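How Do You Pick a Hand for a Robot?

Robots, Part 2: Grippers
June 2018

A robot arm can reach and turn, but it can't pick anything up until it has a hand. A robot's hand is called a gripper. There are many kinds, and each one is good at some jobs and bad at others.

Suction grippers work like the rubber cup on a bathroom hook. They pull air out, and the cup sticks. Suction is great for flat, smooth things such as a cereal box or a pane of glass. It is not so good with cloth. Air leaks through the tiny gaps between the threads, and the cup lets go.

Finger grippers squeeze. Some have two fingers, and some have three or more. Hard fingers are strong and can hold small parts very still. Soft fingers bend around an object, so they are useful for fruit and eggs.

A pencil case is a tricky thing to hold. It is floppy, and its shape changes when you squeeze it. It may be full of pens or have nothing in it at all.
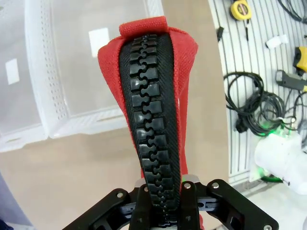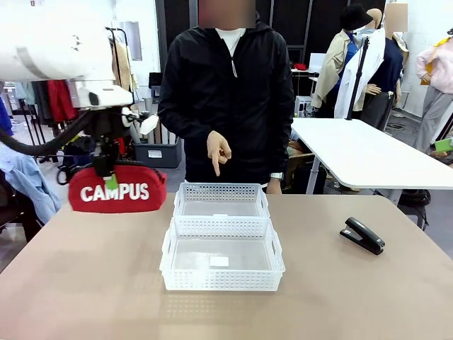 A gripper with a red zippered item, close up and from beside the table

People who test grippers try to make the test fair. At the Hedside workshop, two grippers called the Clilta and the Kadley were given the same list of 17 things to pick up. Each gripper got the same number of turns with each thing. If one had been given only easy objects, the scores would not have told us much.

The testers also write down how a grip fails. Did the object slip? Did the fingers close too soon? Did the gripper squash it? The answers help engineers decide what to change. Sometimes it is the shape of a fingertip. Sometimes it is the controller, the computer that tells the fingers when to move and how hard to press.

Cameras help too. A camera near the gripper sees small details close up. A camera beside the table sees the arm and the things near it.

Try it yourself

Put on a thick mitten and pick up a coin, a sock and a paper cup. Next, use kitchen tongs. Make a chart and give each "gripper" ten turns with each object. Which object was hardest? Did the mitten and the tongs have trouble with the same one?

Words to know

Gripper: the part of a robot that holds things.
Controller: the computer that tells a robot how to move.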